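An hour with the woman who keeps the folding cell going

I'd been told to come early, so I turned up at Prisard just before 9 with a coffee in each hand, and Abena Amissah took one off me without breaking stride. She looks after the cell at the far end of the workshop, a single arm that picks up soft goods and lays them out for folding. Everyone calls it Gondal, and I never did find out who started that.

I'd expected a lot of spanners. What I got was a woman with a lint roller.

"Fluff," she said, when I asked what goes wrong most. "People want me to say motors, or software, and yes, we get software. But fluff! It gets in the finger joints, it gets on the pads, it gets in my tea."

Her morning round

She starts with the stop button, every day, even if she was the last one to touch it the night before. Then she locks the cell off and goes in with the roller and a soft brush. The fingers come off (two screws, and she keeps the screws in her top pocket, having once lost one down a drain) and she wipes the rubber pads with a damp cloth and lets them dry on the bench.

"You can feel when a pad's going," she told me, and made me try it. The old one was slick, like a worn tyre. The new one caught on my thumb straight away. She changes them every 2000 picks, going by the counter on the controller, and writes the date on a strip of tape inside the cell door.

I asked if that number came out of the manual. She laughed at me, quite kindly.

"The manual says inspect regularly. Thanks very much! I tried leaving them longer and we had things slipping by the afternoon. So I brought it down and down until the slipping stopped."

The cable argument

The other person in on our chat was Adeel Shaikh, who does the wiring and wandered over halfway through with a bag of cable ties. He and Abena have a long-running disagreement about the lead that runs down the arm to the wrist. She likes it loose. He likes it tight.

"If it's loose it snags," he said.

"If it's tight it snaps," said Abena, "and then I'm the one up the ladder."

They've settled, for now, on a clip at the elbow and a slack loop at the wrist, with the arm driven slowly through its full reach before anybody ties anything down. Adeel says most of the broken leads he's replaced were fitted with the arm parked, when everything looked lovely. The last one went in May and took them most of a morning, chiefly as the spare had been put back in the wrong drawer. There's a label on that drawer now, in very large letters.

Looking along the wrist

The bit I really wanted to ask about was the little camera at the wrist. It rides down with the hand, and Abena gives the lens a wipe twice a day with the sort of cloth you'd use on glasses. She checks the bracket as well. It only has to creep round a touch, she says, and every grab lands off to one side, so she's drawn a line in paint pen across the bracket and the wrist, and if the two halves don't meet she loosens it and starts again.

I wondered how much it can make out once it's right down on the cloth. Not a lot, was the answer. Close up you lose the sharp edges and all the fine detail, and you're left with light bits and dark bits.

"So you read the folds by the shading," she said. "Dark's a dip, pale's a ridge, more or less. You get your eye in after a while. I look for the biggest dip first and then see which way the others run." 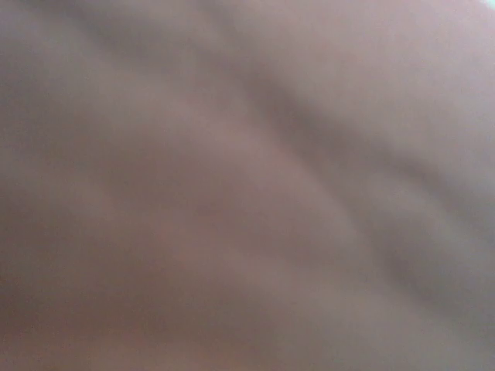

When it all goes wrong anyway

I asked for her worst day and she didn't have to think. A guard switch on the Cladoso side of the cell had started dropping out, only now and then, and the arm would stop dead with no useful message. She swapped the switch. She swapped the lead. It carried on for 11 shifts, and she'd begun to take it personally.

"It was the door hinge," said Adeel, grinning.

"It was the hinge," said Abena. "The door had sagged by a hair. I packed it with a washer and it's been good as gold."

The washer's still there. She showed me.

By then the pads were dry, so she screwed the fingers back on, shut the door and ran the arm round empty at slow speed, one hand resting by the stop button. I asked what she was listening for and she shushed me until it had finished.

"A click," she said. "There isn't one. Right, have you got any more of that coffee?"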